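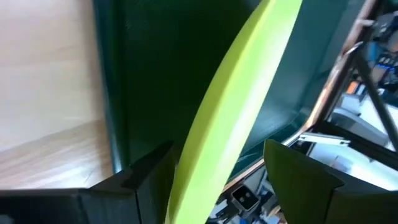 Rocks & Gems

My first sapphire, and the gravel it came out of

I have wanted to find a gemstone with my own hands since I was 11, and in May I finally did it! The stone is small and a bit cloudy at one end, and I have looked at it every single morning since.

The place is called Clarninham, a fee-dig outfit up a long dirt road with a creek on one side and a big pile of gravel on the other. You buy a bucket, you carry it to the wash troughs, and you start sieving. I bought four buckets on the first day, which was far too many for one person with a bad shoulder (I went back for the last one the next morning and didn't regret it at all).

Sapphire gravel looks like, well, gravel. Brown, gray, more brown. The trick is the jigging. You hold the sieve level in the water and bounce it with quick little twists, so the heavy stuff works its way down and into the middle. Then you flip the whole thing over onto a flat surface in one go, like turning out a cake, and the heavy stones are sitting right on top. Mine came out in a sad heap the first few times. The lady at the next trough had a lovely neat circle every time, and after watching her hands for a while I slowed down and got much better.

Most of what shines is quartz. Garnet turns up too, dark red and easy to get excited over. Sapphire has a different look when it's wet, kind of greasy and glassy together, and once you've seen one you start spotting them all over the tray. My first was a pale teal chip the size of a lentil. I yelled. People clapped!

The good one was in the third bucket. It's a teal stone with a yellow streak through it, and the cutter at Nuttall, the little lapidary shop in town, put it under her light and said the streak would probably show as a second color once it was faceted. She also said to think hard before cutting. A rough stone can lose more than half its weight on the wheel, and mine isn't big to start with. I'm still thinking.

I also got a quote for heat treatment, which a lot of sapphires get to clear them up and deepen the color. Cendemon does small batches for hobby diggers, with a 32-stone tray and a wait of several weeks. I've decided against it for this one. I like the streak, and I'd hate to lose it.
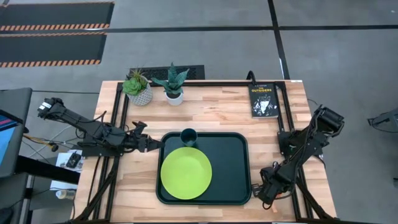
Can you scratch-test a stone to find out if it's a sapphire?
It helps, but it won't settle the matter. Sapphire is a 9 on the Mohs scale, so it will scratch quartz and topaz, but you can damage a good crystal doing it. A gem shop can check the refractive index without leaving a mark.

Total spend for the trip was $200, counting gas, the buckets and a very large breakfast. Next on my list is Tanen, where the digging is in old creek beds and you bring your own screens. I've already built two, one with quarter-inch mesh and one finer, and they're leaning against the back door ready to go.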